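**Best way to keep track of pills on a long trip?**

posted by Hugo Herrero

My dad and I are doing the Arroyo loop in June, 17 days on the road, and he takes two things in the morning and one at night. Last year we kept everything in the original bottles and by the second week neither of us knew what had been taken when. Do you use a weekly box, an app, something else? He doesn't like gadgets.

**Casimiro Ibarra**

Oh, I love this subject! Get a plain weekly box with morning and night rows, and fill it at the same time every week (we do ours after breakfast). Keep the bottles too, with the pharmacy labels on, because you'll want the names and doses if you have to see a doctor somewhere. The bottles and a copy of the prescription go in one small bag that never leaves the car seat – well, except at night, when it comes in with you!

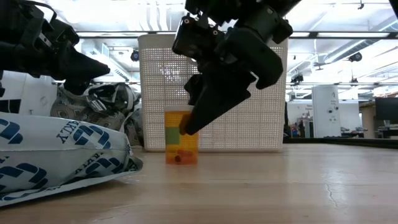 *Orange pill bottle and patterned bag on the table.*

Call the pharmacy roughly 20 days before you go and ask about an early refill. Mine was great about it. Also, don't leave the bag in a parked car in summer, the heat is terrible for most medicine.

**Marcelino Escobar**

paper calendar and a pen. cross it off. done

**Iker Campos**

Seconding the paper, it works so well with the box! I fold an index card in with ours and my mother ticks each dose. If your dad crosses time zones, ask the pharmacist how to shift the night one. Have a wonderful trip, the stretch past Urkness is gorgeous.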